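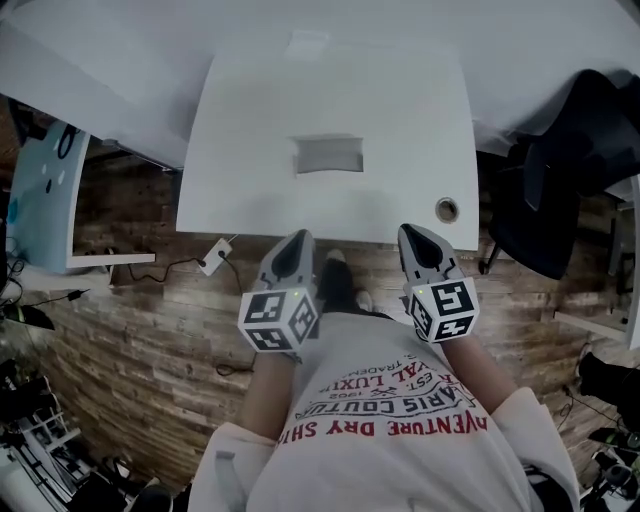

Print | E-mail

The little hydro scheme at Plirkholm has its turbine at last, and what a long road it has been since we first wrote to you about it in November. The old mill leat has been cleared, the new pipe runs 139 metres down to the turbine house, and Roscoe Montoya tells me the grid connection is booked for spring, weather allowing. When we spread everything out to plan the site layout, we found ourselves wanting a plain white table with a cable hole in the front corner, so that the monitoring screen can sit on top and its lead drop neatly out of the way — a small thing, I know, but anyone who has tripped over a wire in the Tostgate shed will be glad of it.

Once running, the scheme should supply 39 homes, with a bit left over for the village hall in wetter months. More than 53 of you came to the open evening and asked very good questions about the fish pass, which Amrit Penner has promised to answer in full in the next issue. Do keep them coming, by post or at the Ambrose office, and if you would like to walk up to the weir with us please bring proper boots, as the top path is still very soft.

Print | E-mail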